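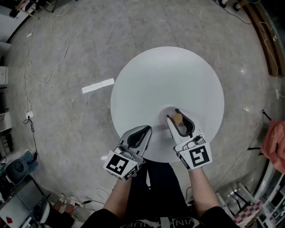

Why doesn't a round table wobble more than a square one, Jolene Ngata wanted to know, if it hasn't got any corners to hold it up?

Corners don't hold a table up. The legs do that job, or sometimes one thick post in the middle with a wide foot at the bottom. The top just rests on them. You can put a round top or a square top on the same set of legs and it will stand up either way.

What makes a table wobble is usually the floor. Floors look flat, but most of them have small dips, and a floor made of tiles can be a little higher at one seam than at the next. If a table has four legs and one of them is over a dip, the table rocks. A table with three legs does not rock, even on bumpy ground. Try it with a three-legged stool in the garden.

Tipping is different from wobbling. A table tips when too much weight goes on the part that sticks out past the legs. So heavy things go near the middle, and you should not sit on the edge.

A good way to find the middle

You need a round lid, a sheet of paper, a pencil and scissors.

Draw round the lid and cut out the circle. Fold it in half and press the fold flat. Open it, turn it a bit, and fold it in half again. The two folds cross at the middle.

Now stand something small and tall there, such as a wooden peg or a cotton reel. Let go slowly. If it falls over, look at the bottom of it – a peg needs a flat end to stand on. A wide peg is easier to stand up than a thin one.

Tane Tuhiwai's class tried this in July with 13 pegs. The short, fat ones were easy. The longest took five goes, and it fell down again when a door was shut.

Why are some tables round?

Everyone can reach the middle, and everyone can see everyone else. You can squeeze in one more chair without anyone getting stuck at a corner. There are no sharp corners to bump into either. Square tables are better if you want to push two together or stand one flat against a wall.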